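The Part Exchange

Nov 27, 2024
By the Wi short fiction desk

The Jullosar had been on the forecourt since April, and by the autumn it had started to look at people.

I know how that sounds. I sold cars at Ammont for 12 years, and you get a feel for which ones are going to leave and which ones are going to move in. This one was a beige estate with a dent in the tailgate shaped like a kidney. It had come to us as a part exchange from a retired dentist who wiped down the steering wheel before he handed over the keys, as if we might otherwise have his fingerprints. He drove off in something small and electric and never glanced at it again. I thought that was cold. They'd been to Portugal together. It was in the service book.

My manager put it in the back row, between the skip and the van with no engine. In spring he wrote "Immaculate" on the windscreen in white pen. By summer he had changed that to "Tidy". In September it said "Runs".

Fliltutcombe is a hard town to sell a beige estate in. The people with money want to sit up high and look down on the roundabout, and the people without money want something their cousin can fix. The Jullosar sat low and could be fixed by one man, who lived in Belgium. I put this to the customers as exclusivity.

Then, late one wet afternoon when I was thinking chiefly about soup, a woman walked straight past the whole front row and stopped at it. She was wearing a good coat and carrying a bag of compost, which she put down on the bonnet.

"How much?" she said.

I told her. She laughed, though nicely.

"It's got the heated seats," I said.

"Do they work?"

"One of them works."

"Which one?"

I said the back left, and waited for her to pick up the compost. She went round and opened the back left door and got in. She sat there with her hands in her lap, looking at the headrest in front of her. I stood in the rain in my Ammont fleece. After a bit I got in the other side, partly out of politeness and partly because I had bad shoes.

"You're meant to try the front," I said.

"I've driven a car before," she said. "I want to know what it's like to be in."

In all my time in the trade I had never been in the back of anything I was selling. It was very peaceful. There was a mint in the door pocket, still wrapped. You could see the skip from there, and beyond it the top of the chapel, and the rain made the white letters on the windscreen run a bit, so that from behind it said something like "Snug".

She asked me what was wrong with it. There is a procedure for this. You say "Nothing that we're aware of," and you try to be aware of as little as possible. We had been on a course.

I said the clutch was heavy. I said there was a noise at 40 that went away at 45 if you turned the radio up, and that the radio only got one station, and that the station was mostly hymns and crop prices. I told her about the man in Belgium. I said the tailgate would open on its own if you parked facing uphill, and that on one occasion it had done so in front of the mayor.

"What did the mayor do?"

"Put his shopping in it," I said. "He thought it was his."

She nodded as if this was a point in its favour. I found I couldn't stop. I told her about the damp patch, and that the clock had never been put forward in its life, and that the spare wheel belonged to some other kind of car altogether. She took it all very calmly. It was the best conversation I'd had in months and it was costing me commission by the sentence.

"And what's right with it?" she said.

That one hadn't come up on the course. I thought about it for a good while.

"It always starts," I said. "I come out first thing, everything else is dead as mutton, and we use that one to jump the others. It's started every car on this forecourt. It's started the mobile library."

She got out and walked round it again. She pressed the kidney with her thumb. Then she asked if we took part exchange, and I said we did, gladly, what was she driving, and she pointed over the road at a very new, very tall, very shiny thing the colour of a wet seal. It was worth the Jullosar and most of the back row, including the skip.

I want it recorded that I tried to stop her. I said, "That's a much better car." I said it twice, loudly, and the second time my manager came to the window of the Portakabin with his sandwich halfway up.

"It beeps," she said. "It beeps if I go near a hedge and it beeps if I don't drink enough coffee. Last week it told me to consider a rest. I was in the car wash."

So we did the paperwork. My manager came out and held the umbrella himself, which he had not done for me when I had pneumonia. He kept calling her madam and calling the Jullosar a classic. We owed her a great deal of money, and he went grey while he worked it out, and then pink when he realised what he could sell the seal for. There are four copies of the form. He signed one of them in the box for the vehicle's colour.
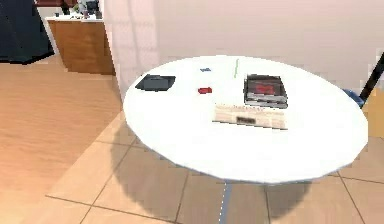
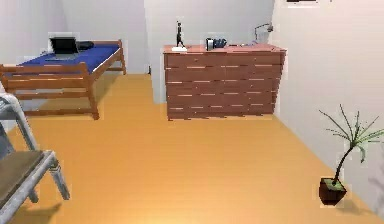
She wanted to drive it away that same evening, so I went to clean the pen off the windscreen. She said to leave it. I pointed out that it was probably illegal to drive about with "Runs" written across your line of sight, and she allowed me to do the driver's half. That left "ns", which I have thought about since, without getting anywhere.

It started, of course. The wipers went over once each way, and the radio came on by itself in the middle of the price of barley. She put the compost on the back seat, on the heated side. Then she wound down the window, the one that winds, and asked me if I was all right.

I said I was fine. I said it was just the rain.

"You could have it back for a weekend," she said. "If you get lonely."

I told her we had a policy. She went out past the front row and turned right towards the chapel, and the tailgate rose slowly as she took the hill and came slowly down again on the other side.

There was a dry rectangle where it had stood. By the time I'd fetched my coat the rain had filled it in.

In the morning the mobile library wouldn't start, and nor would anything else. My manager stood in the gap beside the skip with the jump leads over his shoulder, looking up and down the row. The wet seal lit up as he went by and told him there was an obstacle.

He asked me if I had her number.

I did have it. I said I'd look.

Recent stories
The Caravan at the End of Wi
No Reasonable Offer
One Careful Owner
A Short History of the Fliltutcombe Bypass
Winter Tyres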